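Review: Sotuvari grasp planner, second release

We have been running Sotuvari in the Truvthorpe lab since March. It is a grasp-learning method released as code with trained weights, and it picks mixed objects out of a bin without a model of each one. The network scores candidate grasps from a depth view, then updates those scores after every failed attempt. That last part is the reason to try it.

Setup took two days, most of it spent on calibration. The documentation assumes you already know your camera offsets to the millimetre. Ours were out, and the early results were poor until Faith Biwott redid them.

Over 3,539 attempts the planner did well on blocky items and adequately on curved ones. Clear plastic is still a weak point, and so is anything thin lying flat on bare metal. Grey on grey gives it very little to work with.

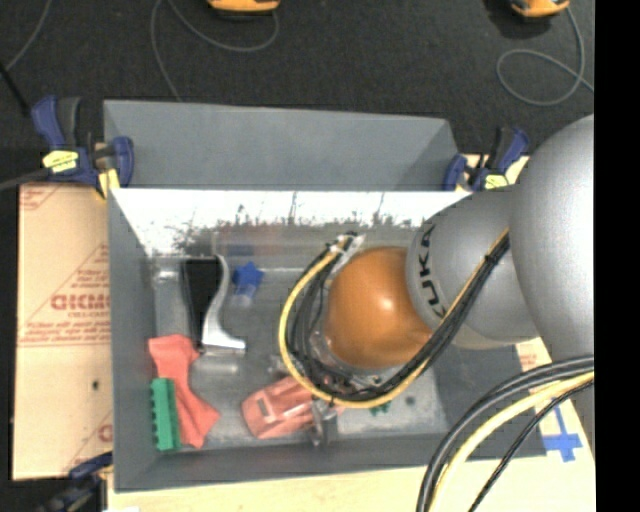
Upendo Chege disagrees about the metal floor and says a matte liner fixed most of the missed grasps at Nostberg, with no retraining at all. We haven't tried a liner – it seemed to defeat the purpose – but it would be a cheap test.

The update step needs some 101 attempts on a new set of objects before the scores settle. The log files are large and badly labelled, so allow for that if you plan to analyse them.

Worth installing if your objects change often. If you handle the same few parts all year, a conventional planner will be quicker to set up.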